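Print this entry | E-mail this entry

September, gone 11pm

Quick one, eyes closing. Stayed up for the pairs short programmes on the stream and regret nothing. New coach for the Flositz pair and you can tell - the lift entries are quicker and she's stopped looking down before the throw. Twist still low. Crashy landing but they saved it.

Rink was busy tonight. 15 quid for public ice now!! Managed my waltz jump both ways, loop still a mess. Blades need doing, Aleck shop wants 540 for the new boots and I am not paying that befor Christmas. Maybe second hand.

Also the Ozoliņš music. Everyone on the Posum forum hates it, 771 comments and most of them rude. I like it. Slow start, then the step sequence goes mad at the end.
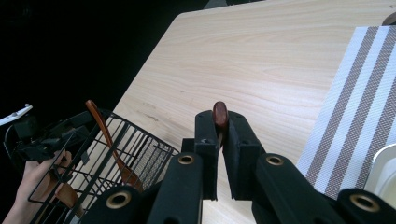
Free skate tomorrow, early start, 6am our time I think. Must check. If the Flositz two go clean they medal, simple as that. The Ozoliņš team need the throw loop back in or they'll be sixth again. Not sure they've trianed it since the injury.

Need to wash my practice gloves. Bed.

Contact | © Skating Diary | Back to top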